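Larnik sets September start for water main replacement

July 19, 2020 – The Larnik water utility will begin replacing its oldest distribution main in September, after test results showed rising leakage along the section between the Pirko pumping station and the Paiva reservoir. The work covers four street segments and will be carried out by Drakum, the contractor that rebuilt the reservoir inlet.

The existing pipe is cast iron with lead-caulked joints. It will be replaced with ductile iron pipe laid in a parallel trench, so the old line can stay in service until each new segment has been pressure tested and disinfected. Service connections will then be moved over one block at a time.

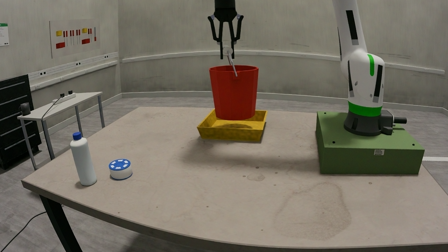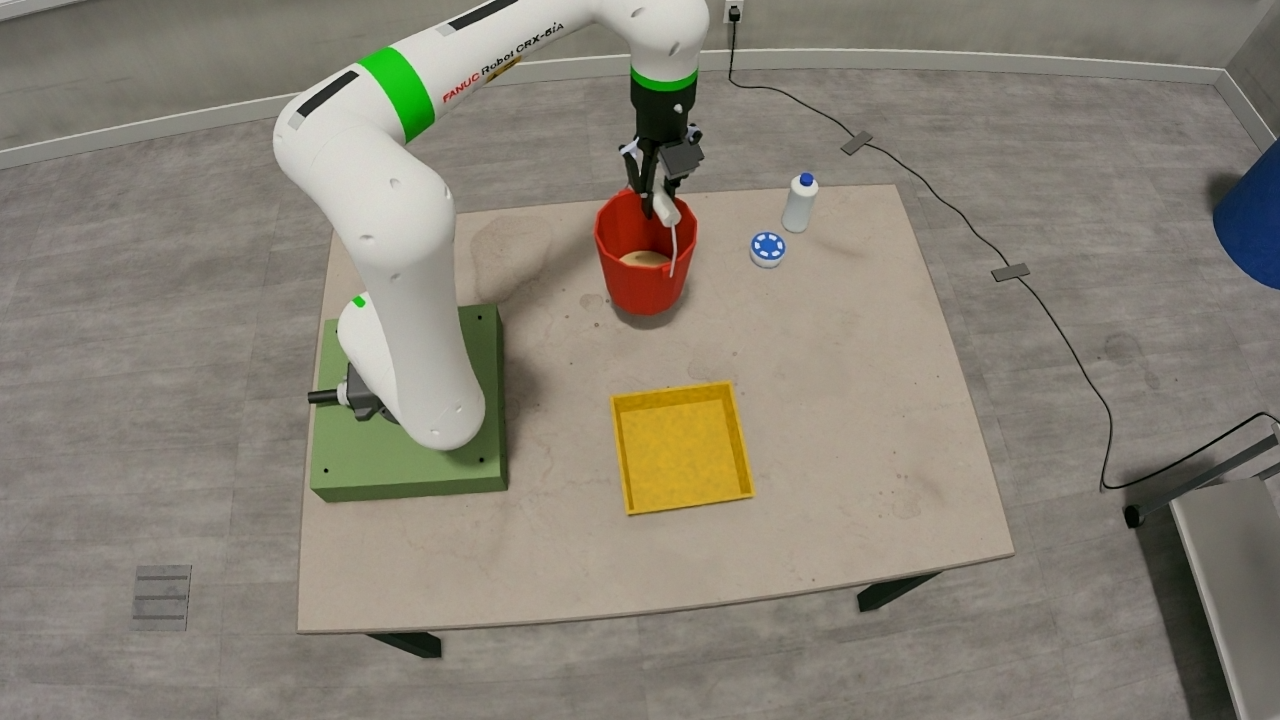
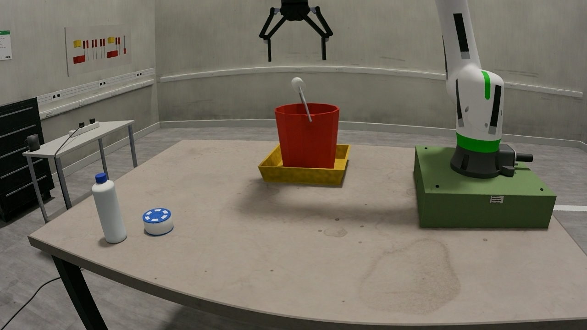 Red bucket and yellow tray, simulated view.

Each changeover will interrupt supply for up to four hours. The utility said 500 properties are directly connected to the affected line, and 3,000 more may notice lower pressure while valves are being operated. Written notice will be delivered before each shutoff.

Customers are advised to draw drinking water in advance and to keep hot water heaters from refilling during the outage. Once supply returns, cold taps should be run until the water is clear – discoloration from disturbed iron deposits is expected and normally clears without further action. Faucet screens may need to be removed and rinsed.

Trench routes and the valve schedule are available at the utility office.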